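Bench tips picked up at the Briris open day

Briris opened its workshop for an afternoon in June and I went along with Theano Nikolaidis, who shares my garage bench. They build and test robot arms for light packing work. Most of what they showed us was well beyond a home workshop, but the way they look after a work surface was not, and I came home with a page of notes. I have written up the ones we have tried or mean to try.

Get the lights off the bench

Savvas Rallis, who ran the first demonstration, had trouble early on with glare. A shiny white top is easy to wipe and shows up small screws, but it throws ceiling lights straight back at you, and at a camera too. His cure for fine work is a matt cutting mat laid over the part you are using. At home, try moving the lamp to one side before you buy anything. Mine now clamps to the shelf on the left and shines across the bench.

Give the top a rim

A low edge round a bench stops washers and drill bits rolling off the back. Theano has put square batten round ours, fixed with screws every 200 mm. Leave one corner open so you can sweep the dust out. If you work sitting down, leave the front edge off as well, or it digs into your wrists.

Clear down before you start

Nnamdi Amadi would not start a run with anything on the table. Tools went back on the trolley, then he wiped the top, then he moved the arm over and looked at the gripper.
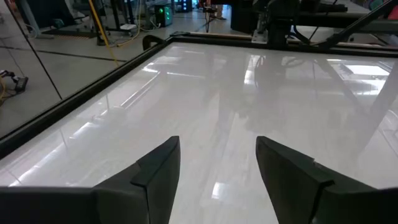 Check the tips of anything that grips

Fingers, jaws and plier noses take the knocks first. A small nick on an edge can mark soft plastic or paint. Look along both tips under a good light and run a cotton bud down each edge; if it snags, there is a burr. On steel pliers a few strokes with a fine stone will take it off. On plastic jaws use 500 grit paper wrapped round a flat stick, and go gently. Do the two sides the same so they still meet evenly.

Cleaning a glossy top

Chutima Ruangrit does the cleaning rota and keeps it simple.

1. Brush off grit with a soft brush. Wiping it dry is how the scratches get in.
2. Wipe with warm water and a drop of washing-up liquid.
3. Go over it with clean water and a second cloth.
4. Dry with microfibre, then crouch down and look across the surface towards a light. Smears show at once from there.

She has no time for spray polish. It leaves a film, and tape won't stick to it afterwards.

Cables on the floor

Run leads round the edge of the room where you can. Where one has to cross a walkway, use a proper rubber cable cover. Bright leads are easier to spot on concrete than black ones, so I have bought a yellow extension for the garage. Keep plugs and connectors off the floor if there is any chance of damp.

Mark where things live

Stands and stools get nudged and never go back to quite the same spot. A strip of floor tape along one side is enough to line them up again. Degrease the concrete first and press the tape down with a wallpaper roller. Ours has lasted 3 months so far, apart from one end where the bin drags over it.

If you want to go

The open day is free but you need to put your name down with the front office. Wear closed shoes and take a notebook. Parking is behind the building, and it was full by two o'clock.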